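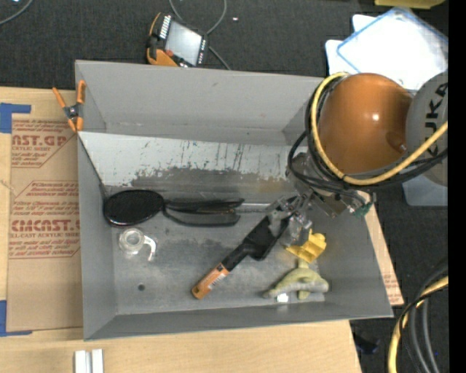 Section 4: Swapping and Comparing Grippers in the Bin

Okay, so you've got the arm bolted down, the teach pendant talks to the controller, and you've read Section 3 (please read Section 3). Now for the fun bit! I'm going to walk you through the way I swap fingers and run a fair comparison between them, using the Furnival adapter plate and the two sets that come in the box, which are the Skellik soft fingers and the stiffer Undico ones. I've done this enough times now that I can get through a swap before my coffee goes cold, and you will too.

Before you start

You'll need the small hex key from the kit, a gray metal bin with sloping sides, a spring clamp and a mixed bag of small stuff to pick. I like a mean mix: something long and skinny, something clear, something shiny and black, and a plastic clip or two in a bright color. If all your parts are easy, both grippers will look great and you'll have learned nothing.

CAUTION: Put the controller in manual mode and press the stop button before your hands go anywhere near the wrist. Every time, even if you only want to nudge a cable.

4.1 Setting up the bin

1. Put the bin on the table where the arm can reach all four corners without stretching out straight. I jog it to each corner first, slowly, and watch the elbow.

2. Clamp the rim. One orange spring clamp does the job for me. A bin that slides will ruin your numbers, and you won't notice until you compare runs.

3. Teach the bin floor height with the fingers you're about to test. The Undico set is longer, so a height you saved for the Skellik set will drive it straight into the metal. Guess how I know.

Note: Scratches on the bin are fine. The camera settings in Section 5 were worked out with a pretty beat-up bin.

4.2 Changing the fingers

1. Close the air valve and bleed the line.

2. Unplug the wrist connector. Pull on the connector body and leave the wires alone!

3. Back out the finger screws, slide the old set off and slide the new one on until it clicks.

4. Plug everything back in, open the valve, and open and close the fingers a few times from the pendant.

5. Check the cable loop. Jog the wrist through its whole turn and watch where the slack goes – you want enough for the turn, but a big loop hanging into the bin can snag on the rim or drag your parts around. Move the ties up the arm if it does.

4.3 Running the comparison

1. Load the Sullidari test program and set the pick count. The default is 290 picks per set, and I'd leave it there.

2. Drop your parts in from one side and don't arrange them. It's so tempting to turn the awkward one a little. Resist.

3. Run the first set, save the log, then swap and run the second with exactly the same parts.

4. Write down the misses by part, too. My first Skellik run had 19 misses, and nearly all of them were one clear hook lying flat on the floor of the bin. The overall score would never have told me that.

CAUTION: If a long part jams between the fingers and the wall, stop the arm and jog straight up. Don't go sideways.

Note: Bijan Amini, who wrote the logging script, suggests checking the soft fingers for little tears every 2,000 picks. Mine lasted to 3,440 before one split, so he's being careful, but a torn finger does drop things in a very sneaky way. I check on Saturday mornings and keep a spare pair in the drawer.

When both logs are saved, leave the second set of fingers on and go to Section 5 for the camera.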